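Blanket progress and a change of hook

17 May 2020

I have finished the centre panel of the crochet blanket I started in September. It took far longer than I planned, mostly because I put it away over the winter and lost my place in the pattern.

The pattern is called Rirnach and it was written by Noeline Wihongi. It is a simple repeat of 6 rows, and the whole panel comes to 2,396 stitches before you start on the border. The written instructions are clear. The chart is small, so I copied it out by hand on squared paper.

I am using Bommont double knitting in a dull green and a cream. I bought 300 grams of the green and I have 2 balls of the cream left. The green splits a bit if you work quickly. I swapped my old aluminium hook for a McPhee one with a rounder tip and that has helped, although the handle is thicker than I like.

Rodrigo Henriques asked in the comments whether I block as I go. I don't. I pin the whole thing out on the spare bed when it's done and leave it overnight.

The border is next. I had meant to do a shell edging but I think it will look fussy with the stripes, so it will probably be plain double crochet with a picot at each corner. I still need to order one more ball of green.
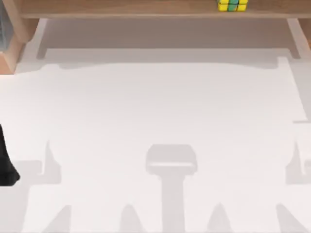 How do you stop the edges of a crochet blanket from going wavy?

Going down half a hook size for the first row of the border usually pulls them in, and if it still ripples, skip a stitch every so often along the long sides.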